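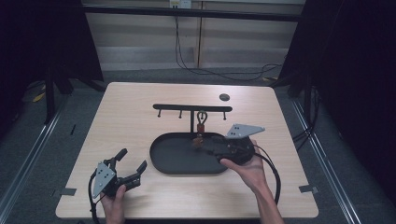
A Padlock Should Hang

By Josphat Koech

In my building in Flokcombe every apartment has a storage cage in the basement, and every cage is closed with a padlock that the tenant must bring himself. When I moved in I paid no attention to this rule. I bought a padlock, I put it on the cage, and for two years it was the least interesting thing I owned. Then one Wednesday I took it off to carry a suitcase upstairs, and I lost it between the basement and my kitchen, a distance of four floors and one elevator.

I found it after nine days inside a winter hat. During these nine days my cage was closed with a piece of wire, and I had much time to think about where people put padlocks when they are open. My opinion, which I want to defend here, is that most homes are badly prepared for this question, and that the usual solution, the bowl by the door, makes it worse.

Let me first be fair to the bowl. I grew up with one. It was enamel, with a chip on the side, and everything that came out of my father's pockets went into it. A bowl asks nothing from you. You can drop things into it from some distance, in the dark, with a bag on your shoulder. For coins it is perfect, and if I only had coins to keep I would end this essay now.

But a bowl keeps things in layers. What you used yesterday lies on top of what you used last month, and the small heavy things travel down. A padlock is small and heavy. It goes to the bottom the first evening, and after this the bowl looks as if it never had a padlock in it. You know it is there, you are almost sure, and still you must turn everything over on the table to see it. I have done this at six in the morning, when my neighbor Sohail Hayat was sleeping behind a thin wall, and coins on a table are louder than one would think.

The drawer is a bowl with a lid. I will say no more about the drawer.

So I went looking for something that hangs. There is a kind of stand, sold mostly for necklaces and bracelets, which has a tray at the foot, a post going up, and a bar across the top like the letter T. Mine is black, the tray is oval and has a raised rim, and under the bar there are three small pegs pointing down. I bought it secondhand from a woman who was moving away, and she was surprised when I told her what I wanted it for. She said it was for jewelry. I said that I had no jewelry, and she gave me a dollar off, perhaps from pity.

I think the padlock is made for such a stand more than any necklace. Look at its shape. The shackle is already a hook. A company somewhere spent effort to bend this piece of steel into a curve so that it can go around something, and then we take it home and lay it on its side, where the curve has no work to do. When the lock hangs, the body hangs straight under its own weight, and you can see from the other side of the room whether it is home or out. This last point is for me the whole argument. A thing that hangs alone shows two facts at the same time, that it is there and, when it is gone, that it is gone. The empty place speaks. An object missing from a bowl makes no difference to how the bowl looks.

I should describe the difficulties too, as I have promised myself to write honestly about furniture.

The first difficulty is that it takes two looks instead of one. You must bring the shackle to the peg and not only near the peg. With tired hands this is sometimes annoying, and in the first weeks I dropped the lock several times. Here the tray showed its purpose. I had thought of it as a decoration, or as a place for rings that I do not own. In fact it catches. The rim is low, but it is enough that a fallen lock stays where it fell and does not continue to the floor. If you buy a stand for hanging things, please buy one with a tray, and then try to keep the tray empty. I say try. Mine has held a battery, a cough candy and the receipt from the shoe repair, and each of these stayed longer than I would like.

The second difficulty is height. On a stand made for bracelets there is little room under the bar, and a large padlock will touch the tray or sit on it, and then it does not really hang, it leans. Measure before you buy. The seller's page will tell you the width, because the width looks generous, and you must ask for the other number.

The third is the one Sohail always mentions. He works at Stuvgate, where they sell shelves and boxes, and he has strong views. He says that a hook on the wall does everything my stand does and takes no place on the table. He is right about the place. But a wall hook needs a hole, and my lease has a full page about holes. Also, a hook is where you put it on the first day, when you understand the room least. My stand has been by the door, then beside the kettle, then by the window, and now it is back near the door on the other side. Every move taught me something about how I really come home. You cannot move a hole.

He has another objection, a better one. He says that three pegs will become thirty things. People see a peg and they feel it is unfinished, so they hang the keys, then the key of the cousin, the lanyard from a conference, a bag with a bag inside. I have seen this in his own hallway, so I believe him. My answer is a rule that I recommend to everybody, one peg for one thing. If you want to hang a fourth thing you must decide which of the three is going to live somewhere else. It is a little strict. My sister calls it my customs office.

I have read advice that the best home is one where you see nothing, where each object disappears behind a smooth white door. I respect the people who can live like this. I am not able to. What I do not see I do not have, and then I buy it again. A padlock in plain view may look strange to guests, and some have asked me what I am locking. I tell them the cage in the basement, where I keep two suitcases and a fan. They look disappointed.

The wire is still in my coat pocket, by the way. I have not found a place for it.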